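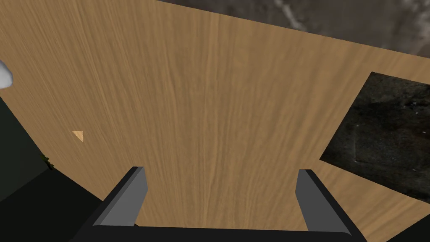

4 Aufstellen und erste Einstellungen

Gilt für Pema Kostar, alle Ausführungen mit Standfuß. Wandmontage siehe Kapitel 7. Stand 18. Februar.

4.1 Vor dem Einschalten

1. Monitor aus der Folie nehmen, Fuß einrasten lassen, von unten mit zwei Schrauben sichern. Handfest reicht.
2. Beiliegendes Netzkabel nehmen, Länge 1.524 mm. Verlängerung nur wenns gar nicht anders geht, dann eine mit Schutzkontakt.
3. Bildkabel in Eingang 1. Eingang 2 geht auch, muss aber im Menü erst freigegeben werden (4.4).
4. Nicht gegenüber vom Fenster aufstellen. Seitlich zum Fenster ist gut.

ACHTUNG: Panel nie mit den Fingern vorn anfassen. Druckstellen bleiben und sind von der Garantie ausgenommen.

Hinweis: Der Schwenkarm Sallby passt, aber nur mit der Adapterplatte. Die liegt nicht bei. Bestellen über Thiele, Lieferzeit vorher erfragen.

4.2 Helligkeit und Schwarzwert

Vorher eine halbe Stunde warmlaufen lassen. Kalt eingestellt stimmt später nichts mehr.

1. Menütaste lang drücken, "Bild" wählen.
2. Modus auf "Standard". "Kino" und "Spiel" verbiegen die Kurve und sperren einen Teil der Regler.
3. Dynamischen Kontrast AUS. Steht ab Werk auf EIN.
4. Helligkeit so weit runter, bis ein weißes Blatt neben dem Monitor gleich hell wirkt.
5. Schwarzwert auf 50 lassen, weiter mit der Sichtprüfung.

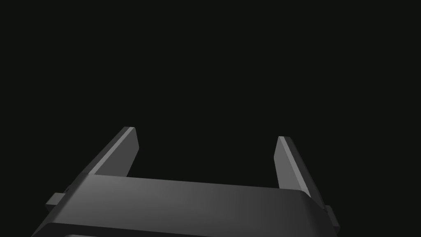 Schwarzwert immer am dunklen Bild prüfen, nie am Desktop. Raumlicht so wie später beim Arbeiten, Vorhang also auf oder zu, je nachdem. Der dunkelgraue Block des Greifers muss sich vom fast schwarzen Hintergrund lösen, und auf seiner Oberseite soll das Grau nach rechts hin weich dunkler werden -- ohne Stufen. Säuft die gerundete Kante rechts komplett ab: Schwarzwert einen Schritt hoch, nochmal schauen. Wird der Hintergrund milchig, wieder einen zurück. Mehr als drei Schritte in eine Richtung sind selten nötig. Wenn doch, Signalbereich kontrolieren (voll / begrenzt), der steht dann meist falsch.

Hinweis: Der im Datenblatt genannte Kontrast von 2.000:1 gilt für die Bildmitte, senkrecht von vorn. Von der Seite sieht Schwarz immer etwas heller aus. Kein Fehler.

4.3 Farbe

1. Farbtemperatur "Warm 1". Wirkt am Anfang gelblich, Auge gewöhnt sich nach ein paar Tagen dran.
2. Sättigung nicht anfassen.

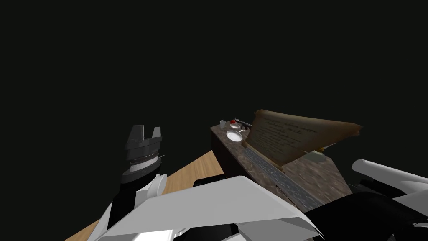 3. Schärfe auf 0 oder 1. Darüber bekommen Buchstaben helle Ränder, sieht man am besten bei kleiner Schrift auf Grau.
4. Einstellungen sichern: "Bild" > "Speichern" > Platz A. Ohne Speichern sind sie nach dem nächsten Stromausfall weg.

VORSICHT: "Alles zurücksetzen" löscht auch Platz A und B, und zwar ohne Rückfrage.

4.4 Zweiter Eingang

Menü > Eingänge > 2 > Frei. Monitor schaltet kurz schwarz, nicht ausstecken. Die Bildwerte gelten pro Eingang, also 4.2 und 4.3 für den zweiten nochmal durchgehen oder Platz A laden.

4.5 Nachstellen

Nach etwa 2.000 Betriebsstunden Schritte aus 4.2 wiederholen, die Beleuchtung lässt mit der Zeit nach. Zählerstand unter "Info", zweite Zeile. Geräte aus der Lieferung Januar zeigen ihn erst nach dem Update an -- siehe Kapitel 9.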